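Recogida de demostraciones para tareas de aseo con un robot de dos brazos
Proyecto Canari, informe de la segunda fase

El objetivo de esta fase era reunir ejemplos con los que entrenar una política de imitación. La primera fase, hecha con el simulador Nirkska, dejó claro que las telas y los tubos blandos no se comportaban allí de forma creíble, y por eso pasamos al robot físico. Trabajamos con dos tareas: retirar una toalla de su barra y guardar la pasta de dientes junto al cepillo. Cada episodio se grabó por teleoperación, con la cámara de la cabeza y la posición de todas las articulaciones. 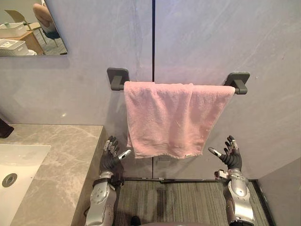
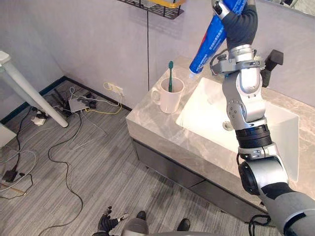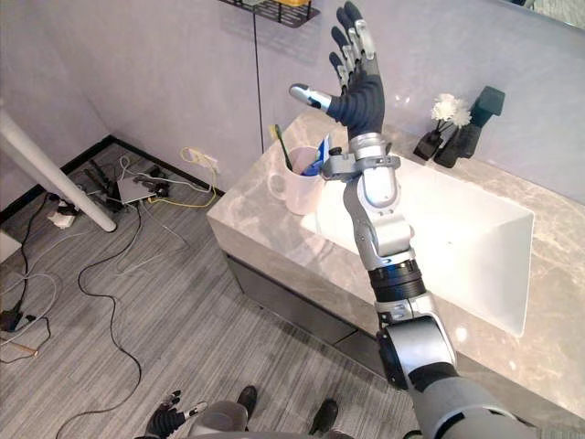

El criterio de etiquetado fue lo que más discusiones nos costó. Al principio cada operador marcaba el final del episodio cuando le parecía, y las duraciones no se podían comparar. Guido Pace propuso definir el final por el estado de los objetos: en la tarea del lavabo, el episodio es válido si el cepillo verde y el tubo azul están dentro de la taza blanca y la mano derecha queda abierta, separada de ellos. Con la toalla no encontramos una regla tan simple, y anotamos a mano el momento del primer contacto y el de la separación de la barra.

Grabamos unos 200 episodios en seis sesiones. Descartamos 21, casi todos por desfase entre el vídeo y los datos de las articulaciones. El desfase aparecía sobre todo en sesiones largas y se redujo al reiniciar el registro cada viernes y antes de cada tarea.

Los episodios válidos se convirtieron al formato de Doolan y se dividieron por sesión, para que el conjunto de prueba no compartiera condiciones de luz con el de entrenamiento. Queda pendiente variar la posición inicial de la taza, que en esta fase apenas cambiamos, y repetir las grabaciones de la toalla con otro operador.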